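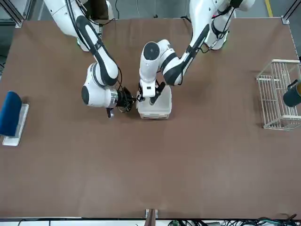

Figure 4.1 Two robot arms at a small translucent plastic box.

Chapter 4
Recognition of States and Governments

In September, the assembly of the island province of Flornitz voted to leave the Republic of Brovmont and declared a new state. Within a day the government of neighboring Orko announced that it recognized Flornitz as independent. Brovmont called the announcement an attack on its territory and withdrew its ambassador. Imai, which trades with all three, said it was studying the matter and has said little since.

We will come back to these four countries throughout the chapter. Their dispute raises most of the questions that lawyers and diplomats argue over when a new state is claimed. Is Flornitz a state? Did Orko have the right to say so? Does Imai's silence mean anything in law?

4.1 What recognition is

Recognition is a formal act by which one government accepts that a certain situation exists and agrees to deal with it on that basis. It can be given to a state or to a government. The two are often confused. When a government falls and another takes its place, the state goes on, along with its borders, treaties and debts. Other countries may need to decide whether to deal with the new leaders, but they are not being asked whether the country exists.

Flornitz presents the other kind of case. It has a population, a territory of 1100 square miles, and an assembly that passes laws and collects taxes. The harder point is whether it can act independently. Its police are paid by Orko, and Orko's troops guard the main harbor.
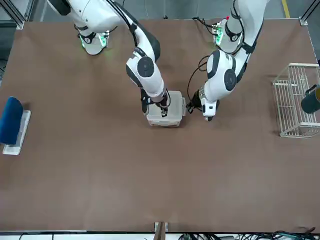 A territory that depends this heavily on an outside power may fail the usual test of statehood, even if daily life there is orderly. Writers on the subject look at who appoints the senior officials, who controls the armed forces, and whether the local government could refuse a demand from its sponsor.

4.2 Two theories

There are 2 main theories of recognition. Under the declaratory theory, a state exists once it meets the conditions for statehood, and recognition only acknowledges the fact. Under the constitutive theory, recognition by other states is part of what creates the new state. Most modern writers prefer the first, although a state that no one will deal with has trouble borrowing money, signing treaties or getting its passports accepted.

Recognition can also come too soon. If Brovmont still has a real chance of restoring its authority, Orko's announcement may count as interference in Brovmont's internal affairs. Where force has been used to bring about the separation, other states may have a duty to withhold recognition altogether.

Section 4.3 takes up that duty and the ways governments carry it out, from refusing consular visits to rejecting customs papers issued by the local authorities.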